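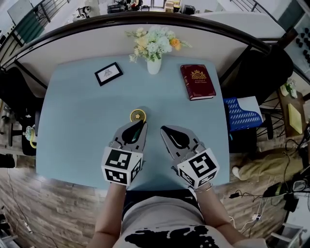
Blue table, orange slice, small black frame.

Callwood Recipe Cards

Callwood is a plain text collection of home recipes, typed up from handwritten cards and cleaned so they can be searched and scaled. It holds 290 recipes in 11 categories. The largest category is preserves, the smallest is breads.

Files

recipes.csv – one row per recipe, with title, category, yield and source box
ingredients.csv – one row per ingredient line
steps.txt – the method for each recipe, separated by a blank line
units.csv – the conversion table

The recipe_id column joins the first two files. In steps.txt the id is on the first line of each block.

Where the cards came from

The cards came out of 6 boxes bought at estate sales in and near Odport. Most are in English. One box, labeled Aksoy, has Turkish titles with English notes underneath, and both are kept. Names and addresses written on the cards were left out during typing.

Units

Amounts are stored as written and again in grams or milliliters. "Butter the size of an egg" is converted to 55 grams. A cup of flour is 120 grams everywhere, even where the card says sifted. Oven settings such as "slow" or "quick" are left alone – the cards don't agree on what they mean.
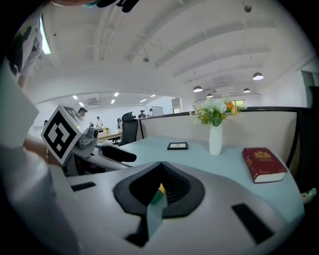

Known problems

Citrus recipes often give a count of fruit and no weight, so the gram column is blank for those lines.
Two marmalade cards share a title. They are different recipes.
Canning times are copied as found and have not been checked. Do not use them for canning.
Ingredient names are only partly merged. "Confectioners sugar" and "powdered sugar" still appear as separate items.

Loading

The files are UTF-8 with commas as separators. Fields that contain a comma are quoted. If you open ingredients.csv in a spreadsheet, set the amount column to text first or 1/2 may turn into a date.

Changes

May – fixed yields in the pickles category, added the Flotura export script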